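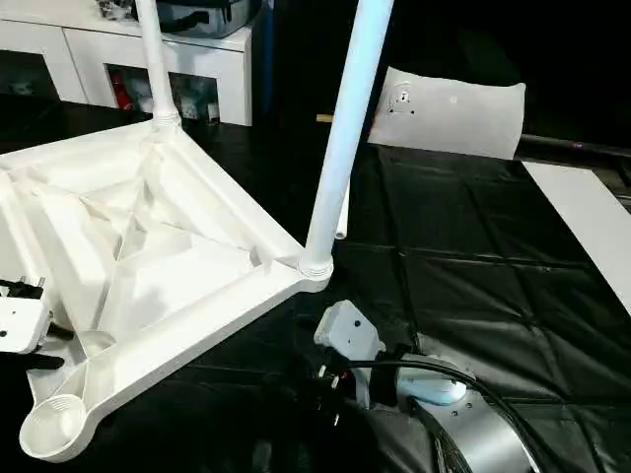
Ticket: stool leg task, right arm drifts during the screwing-in part of teleoperated demos
Opened by: Dong-hyun Ko
Site: Larkholm
Opened: 11/12/2022
Status: Closed, with one follow-up

Symptom

When I teach the leg assembly by remote control, everything goes well until the leg meets the socket. Then the right wrist creeps sideways as I twist, the thread bites at an angle and the leg jams after a turn or so. The left gripper keeps hold of the base throughout. I lost 10 demos out of 24 this way. The others are lovely, by the way, much smoother than what we got on the drawer task!

Set-up

Base upside down on the black cloth, legs to hand, two arms, leader handles on the operator side. Skarkevo recorder running, latest build. Speed scaling at the default. Same stool base for every demo.

Log

Entry 1, Dong-hyun
Restarted the recorder and re-homed both arms. No change. Tried the same leg in a different corner and it jammed there as well, so I don't think it's a bad thread. By hand, with the arms parked, the leg goes in beautifully.

Entry 2, Granström support
Thanks for such a clear report. Could you play back one failed demo and compare the leader wrist angle with the follower wrist angle while you are twisting? If the two lines part company, it's on the arm side. If they stay together, the arm is copying you faithfully and we look at the handle.

Entry 3, Dong-hyun
Played back demo 13. They part company. The follower lags a little as soon as I start the twist and then stays off to one side, always the same side. On the way back it catches up with a small hop. I can feel nothing of this at the handle.

Entry 4, Granström support
Very useful, and the "always the same side" bit is the best clue so far. Please check the cables at the wrist. With the power off, turn the wrist through its full travel by hand and feel for a place where it gets stiff.

Entry 5, Dong-hyun
Found it, I think! There is a stiff patch near the end of the travel, exactly where I finish each twist. The cable loop over the wrist goes tight there and pulls the whole thing over. I let out more slack, moved the tie further back towards the elbow and tried again with the power off. Stiff patch gone.

Entry 6, Dong-hyun
Back on power. First two demos fine, third one jammed, but that was me. I came down too fast and missed the start of the thread. Threw it away and carried on. Next lot all went in straight. It is such a pleasure to feel the leg seat properly from across the room, I did a few more than I needed to.

Entry 7, Granström support
Great news. Two things before you record the full set. Run the wrist zero again, as a tight cable can leave the offset slightly out. Also try shorter twists: quarter turn, let go, wind back, grip again. It makes longer demos, but it keeps you away from the end of the travel and Drollell learns the regrip far better when every demo does it the same way.

Entry 8, Dong-hyun
Zero done, it was out by a hair. Quarter turns feel odd for the first leg and completely natural by the second. Playback lines now sit on top of each other all the way through. I've marked the bad demos as "do not train" in Skarkevo and will redo them with the new grip pattern.

Cause: wrist cable loop too short, pulling the follower off line near the end of its travel.
Fix: more slack, tie moved back, wrist zero repeated.
Follow-up: check the left arm's cable loop for the same fault before the January recordings. Dong-hyun to do.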